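夹爪开度曲线乱跳，疑似认错了标记
项目：Grirside 数据处理
组件：Tostodus（标记检测与开度估计）
状态：已合并，待全量重跑
优先级：中
提交人：Ibrahim Okeke
关注：Halima Chukwu

问题描述

先说现象哈。五月这批双手采集的数据，我用 Tostodus 跑完，丢进 Caldeira 里看曲线，发现有些段的夹爪开度会突然从"张得很开"掉到"差不多合上"，过几帧又弹回去。人手哪有这么快的！一开始我还以为是 Caldeira 画图时插值插坏了，把原始输出导成表格一看，数字本身就是跳的，跟画图没关系，冤枉它了。

这批一共 400 段，我写了个很糙的小脚本，看相邻两帧的开度差有没有超过阈值，扫出来 79 段有问题。脚本我放在 Grirside 仓库的 tools 目录下面了，名字起得很随便，谁看不顺眼谁改。

单手的老数据重跑一遍，一段都没中。所以我第一反应是跟另一只夹爪有关：它一进视野，画面里就不止自己这两块方形标记了。

环境

Tostodus 用的是主分支，配置是 Wituvitz 那边给的双手默认配置，我没动过。标定文件也是跟着配置一起来的。处理机是机房那台旧的，开了 3 个进程并行。（后来单进程也试了，一样跳，并行可以排除。）

复现步骤

随便挑一段双手数据，用默认配置跑开度估计，打开调试输出，把每帧检测到的标记编号、四个角点和最后选中的那一对都打出来。然后在 Caldeira 里把"选中对"的图层勾上，慢慢拖时间轴，看到曲线掉下去的地方停住，基本上就能看见连线的一头跑到别处去了。

注意别用缩略预览，预览会跳帧，我在这上面白看了一上午……

排查记录

上午 十点多

先怀疑标定。这种镜头畸变很大，直线都弯成弧了，靠边的标记反投影出来偏一点点很正常。我拿了一段坏得最厉害的，把畸变系数故意改坏一些再跑，结果曲线整体漂了，跳的位置却一帧都没变。那就跟标定关系不大，先放一边。

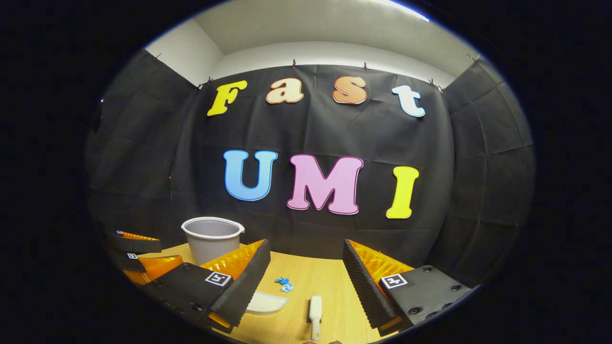 接着看检测本身。调试输出里自己这两根手指上的标记几乎每帧都在，角点也稳，抖动小到可以忽略。我本来准备好要骂检测器的，结果它干得挺好，有点尴尬。掉下去的那些帧，检测列表里都多了别的标记，编号也对得上另一只夹爪的，说明它连远处那种小小的都认出来了。

那问题就出在后面：认出来了，怎么会选错呢？

下午 两点

翻到选对的那段代码了。逻辑大概是这样：先按编号过滤，剩下的里面按置信度排序，取前两个当左右手指。单手的时候完全没毛病，反正也只有两个候选。双手的时候就全看过滤这一步了，而过滤用的编号表是从配置里读的。

我把读进来的编号表打印了一下，好家伙，左右两只夹爪的编号全在一张表里。也就是说过滤等于没过滤，谁置信度高选谁。自己手指转到反光的角度，置信度稍微掉一点，对面那只的就顶上来了。

再往上查，配置文件里其实写了两组，分得清清楚楚，是读配置的函数把它们拼成了一个列表。看提交记录，是之前为了兼容单手配置改的，改的人就是我本人。好吧，这个锅我背，大家轻点骂 orz

下午 四点半

先试了个偷懒的办法：不动读配置，只在选对之后加个位置约束，左手指必须在画面左半边，右手指必须在右半边，而且都要落在下半部分。跑了那段最坏的，曲线一下子好看多了，我差点就提交了。

结果 Halima 路过看了一眼，问我，如果另一只夹爪从右边伸过来，正好也在右下方呢？我找了一段来试，果然还是会跳，只是次数少了。

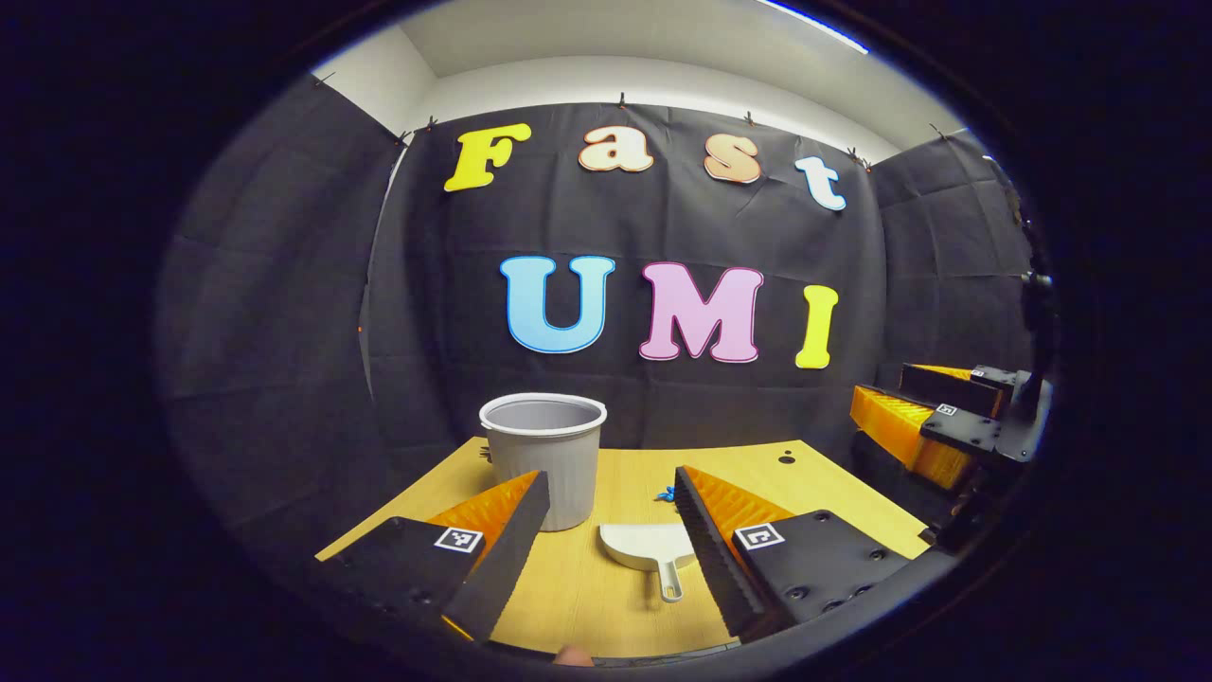

桌面中间是白色小簸箕，桶在左后方；另一只夹爪在右侧桌边，也带着标记。

所以位置约束只能当第二道保险，编号还是得老老实实分组。

评论

Halima Chukwu 17:10
我把 Ibrahim 的分支拉下来看了。编号分组我赞成，不过有个问题要先定：一段数据属于哪只夹爪，这个信息从哪里来？现在 Grirside 导入的时候只记了文件顺序，没有单独的字段。靠顺序推的话，哪天有人只补录了一只手，就全错位了。我建议在每段的元数据里加一个字段写明是哪一侧，没有这个字段就直接报错退出，别猜。

Ibrahim Okeke 17:25
同意不猜！不过直接退出有点狠，老的单手数据都没有这个字段，一跑全挂，我会被追着打的。能不能这样：配置里只有一组编号，就照旧；有两组而元数据里又没写是哪一侧，才报错？

Halima Chukwu 17:31
可以。报错信息里请把段名打出来，上次那个光秃秃的 KeyError 我找了很久。

Ibrahim Okeke 17:33
收到收到，一定打。

Ibrahim Okeke 18:40
改好了，推到分支上了，主要动了这么几处：

读配置的函数现在返回按侧分开的编号，不再拼成一个列表。顺手把函数名也改了，原来那个名字看不出它在干嘛。

选对的时候先按本侧编号过滤。过滤完少于 2 个，这一帧的开度就记为缺失，由后面的平滑去补；缺太长的一律不补，留空，并且在日志里写一行警告。以前是拿上一帧的值硬顶，曲线看着很平，其实是假的，我不喜欢。

位置约束留着了，默认只警告不丢弃。畸变这么大的镜头，边缘上的事情我不敢拍胸脯，先收集一阵子日志再决定要不要收紧。

Caldeira 那边加了个小东西：没被选中的标记现在画成灰色细框，选中的是粗框。调试的时候看着舒服多了，早该加的！

Halima Chukwu 19:05
看完了，两个小意见。一是缺失帧在导出的时候请写成空值，别写零，零会被下游当成夹爪闭合，训练出来的策略会莫名其妙地去夹空气。二是测试里能不能放一个双手都在画面里的用例，现在的测试全是单手，所以当初那次改动才一路绿灯过来。

Ibrahim Okeke 19:12
一：哎呀，写的真是零，这就改，谢谢救命。二：加，我从那 79 段里挑，挑另一只夹爪从左边进来的和从右边进来的，两种都放进去。

Ibrahim Okeke 20:20
重跑了有问题的那些段，用同一个糙脚本扫，现在还剩 3 段超阈值。我一段一段拖着看了，情况跟之前不一样：选中的标记都是对的，是手指标记有几帧被挡住，前后两头的值差得比较多，脚本跨着缺失帧去比，就报了。脚本应该跳过空值，这个是我的脚本笨，跟 Tostodus 没关系。改完脚本以后这几段也不报了。

还有个没解决的，先记在这儿免得忘：Wituvitz 的默认配置里两侧的指尖偏移量写成一样的，我不确定是本来就一样还是复制粘贴忘了改。从曲线上看，两只手完全闭合时读数差一点点，量很小，夹东西的任务估计感觉不出来。我已经写邮件去问了，回信之前我不动这个值。谁手边有卡尺，也麻烦帮忙量一下两边的指尖，量完直接贴在下面就行。

Halima Chukwu 20:34
测试过了，我点合并了。全量重跑请放到夜里，白天那台机器我要用来导数据。偏移量的事另开一个单子吧，跟这个混在一起以后不好找。

Ibrahim Okeke 20:41
好嘞，任务已经挂上了，晚上自动开始，日志写在老地方。偏移量我另开单子，把 Wituvitz 的邮件也贴过去。这个单子等全量结果出来、再扫一遍没问题我就关掉。之前下载过旧结果的同学，麻烦先别拿去训练，等新的那版覆盖上去再拉。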